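Equipment Planning for a Two-Handed Towel Folding Cell
Student project report, Department of Mechanical and Production Engineering, Clomton College
Submitted in May

1. Purpose of the report

The project group was asked to prepare a purchasing plan for a robotic cell able to handle household textiles, with towel folding as the reference task. The plan covers the first year of use in the teaching laboratory. It does not cover the arms themselves, which the department already owns, or the building work needed for the power supply.

The budget set by the department was 2,403 pounds, to be spent on wear parts, spares, work surfaces and test materials. Any sum left over at the end of the year returns to the department.

2. Method

Two suppliers, Ruvcombe and Ustix, were asked for written quotations against the same list of parts. Each quotation was checked for delivery time, minimum order and the cost of returning faulty items. The group also kept a log during folding trials, noting every stoppage and the part concerned. The log holds 73 entries, and it was used to decide which items should be bought in advance and which could be ordered when required.

3. Findings from the trials

Terry towelling proved harder on the equipment than the flat cotton sheets used in the previous project. Its looped surface catches on small edges, and a thick fold needs a firm pinch before it can be moved. Multi-fingered hands were kept for this reason, although a simple two-jaw gripper would have cost far less to maintain.

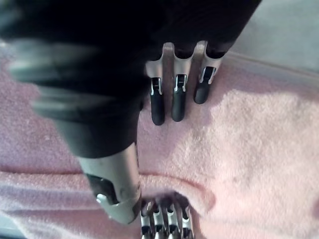

The fingertips were the part most often named in the log. Lint also collected in the finger joints and had to be brushed out at the end of each session. The group therefore recommends that cleaning time be entered in the laboratory timetable as a cost in its own right – it was left out of the first draft of this plan, and the yearly running cost was set too low as a result.

Stoppages caused by cables were fewer but took longer to put right. A spare cable set should be held in the laboratory at all times.

4. Comparison of suppliers

Ruvcombe offered the lower price for fingertips, with a minimum order of 8 sets. Ustix would supply single sets at a higher price and with shorter delivery. For an item used steadily through the year, the larger order is the better choice. For cables and wrist fittings, which fail less often, the group prefers Ustix, as only small numbers are needed.

Neither supplier would hold a price beyond the end of the term. Orders should be placed before then if the figures in this report are to stand.

5. Recommended purchases

Fingertip sets, from Ruvcombe: one minimum order
Cable sets, from Ustix: two
Wrist fittings, from Ustix: two
Table covering, plain and light in colour: one roll
Towels for testing, in mixed weights: to be bought locally

The towels should be washed before use, and worn ones kept apart from new stock so that trial results can be compared fairly.

6. Remaining points

The group did not obtain a firm price for repair of the finger joints. Both suppliers ask for the hand to be returned for inspection first, and the laboratory could not spare one during the trials. This should be settled during the summer break, and part of the budget should be held back until the repair charge is known.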